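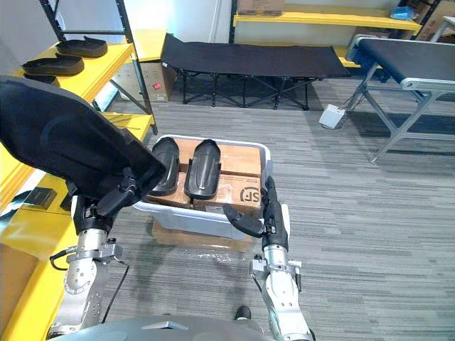

Tips for teaching a two-armed robot to tidy shelves and bins

If you have ever shown a youngster how to fold towels, you already know most of this. You go slowly, you do it the same way each time, and you don't talk yourself into shortcuts. We have been running our pair of arms by remote control in the Zestville workshop for a good while now, and these are the habits I'd pass along to anybody starting out.

Clear your own feet first. Cords, shoes and stray boxes all get in the way sooner or later, and you won't be looking down once you have the controls in your hands.

Soft things like cloth covers want patience. Take hold near an edge, lift, and let the fabric hang a second before you move sideways -- it swings more than you'd think.

Keep one arm still while the other works, at least for your first 40 runs. After that, bring the second arm in to steady the bin.

Stop after 3 bad grabs in a row and have some coffee. Tired hands teach tired habits, and I've thrown out whole afternoons of my own to prove it!

For anything down inside a crate, come in from straight above and pause before you close the fingers.
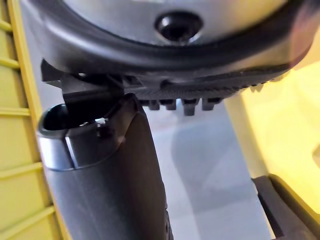 How many times do I have to show it the same job?

Plan on more than you'd like. Our bin job took 621 good runs before the arms managed it alone on most tries, and moving the bin a little between runs helped a great deal.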